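Two Days at the Nemside Winter Clothing Fair

Posted 27 November 2023

My friend Afia Eshun had a spare pass for the clothing fair in Nemside, and she asked me on a Wednesday evening if I wanted to come along. I said yes before I checked the price of the train. It is a long ride from our town, with one change, and the second train has no place to buy coffee. Please learn from me and bring a thermos.

I have been writing about clothes here for a good while, but I had never been to a fair of this kind. I imagined something very elegant. In truth it is a big exhibition hall next to a ring road, with grey carpet on the floor and a sausage stand by the entrance. Inside, though, it smelled of new wool and leather, and I was happy at once.

At the door they gave each of us a badge and a paper bag with the floor plan. The board in the entrance said that 3,552 people had come last year. I can believe it, because on the first morning the line for the cloakroom went all the way to the stairs. We kept our coats on and became very warm.

We started at Hakska, who make knitwear. I have owned one of their cardigans since I moved to this country, so I was a little shy, like when you meet a singer. Their colours for the coming winter are rust, a dark moss green and a soft cream that I wanted to eat. The woman at the stand let me try a long cardigan with deep pockets. It was heavy in a good way, and the sleeves were long enough for me, and this does not happen often. She told me that the yarn is spun a bit looser than before, so the knit is softer but you should wash it by hand. I asked what happens if you don't. She made a small sweater shape with her fingers, for a doll.

Afia was more interested in Hurnix, who do boots. She walks to work in all weather and she is strict about soles. She bent every boot in half, also the expensive ones, and the young man at the stand grew quiet. In the end she liked an ankle boot in dark brown with a side zip and a low heel. They had it only in sample sizes, and the shops will get it in May – a strange month for a winter boot, but I think this is how the business works.

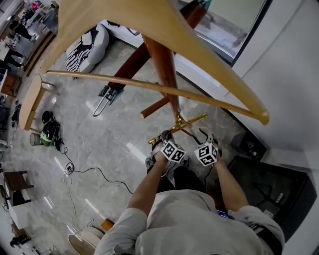 After lunch we went to hear a talk about dressing in layers. I expected to know all of it already, but I wrote down some useful things. The speaker said most of us put the thick layer on first and then can't move our arms. She starts with a thin merino top, then a shirt, then a vest, and keeps the coat one size bigger than you think. She also said that a scarf should be chosen before the coat, because the scarf is next to your face and the coat is not. I have been thinking about this on the bus ever since. My camel coat makes me look tired, but with my plum scarf it is fine, so perhaps she is right.

The talk was in a side room with very hard chairs. If you go, sit near the back, where there are some with cushions.

On the second day we were wiser and came late, after the first crowd. I wanted to see Pisharody, a small house that prints scarves and shawls by hand. Their stand was in the far corner behind the belts, and we walked past it two times. It was my favourite of the whole fair. The patterns are mostly leaves and seed heads, and they print on a wool so fine that a full shawl fits in a coat pocket. I asked if I could watch how it is done, and the printer showed me on a piece of plain cloth. You press the block down, hit it with the side of the fist, and lift it straight up without any doubt in your heart. She did it very fast. Then she let me try, and my leaf had a ghost next to it. She was kind and said some customers would pay more for that.

I bought one shawl there, in ochre with grey leaves. It was more than I planned to spend, and I will not write the price because my sister reads this blog. I have worn it every day since I came home, with jeans and a navy sweater, and one time over my pyjamas.

Some things I liked less. There was almost nothing in larger sizes to try on, and when I asked at three different stands, I heard the same answer, that the samples come only in small. I understand that samples cost money, but half of the visitors could not try a single coat. The music near the denim area was also too loud to talk. And the sausage stand had no vegetarian choice, so Afia had mustard on bread for lunch and did not complain as much as I would.

We stayed the night in a guest house above a bakery, ten minutes from the hall by tram. The room was small, with a sloping ceiling and a very good radiator. We dried our gloves on it. In the morning there were warm rolls with plum jam, and the owner gave us two more in a napkin for the train. If you want the room for next year, you should call them, as they do not answer emails.

For anyone who is thinking of going, one day is enough if you only want to look. Take two if you want to hear the talks and speak with the makers, who have more time in the last hours. Wear flat shoes. Leave your big coat at the cloakroom even if the line is long. Bring a soft measuring tape too, as the labels on samples are often wrong and the people at the stands didn't mind when I measured things.

I still have the Hakska cardigan in my mind, the moss green one. My plan is to wait for the January sales and be reasonable. Afia says she gives me until the weekend.

Next week I will show how I wear the new shawl in three ways, including the knot that the printer taught me, if I can remember which end goes under.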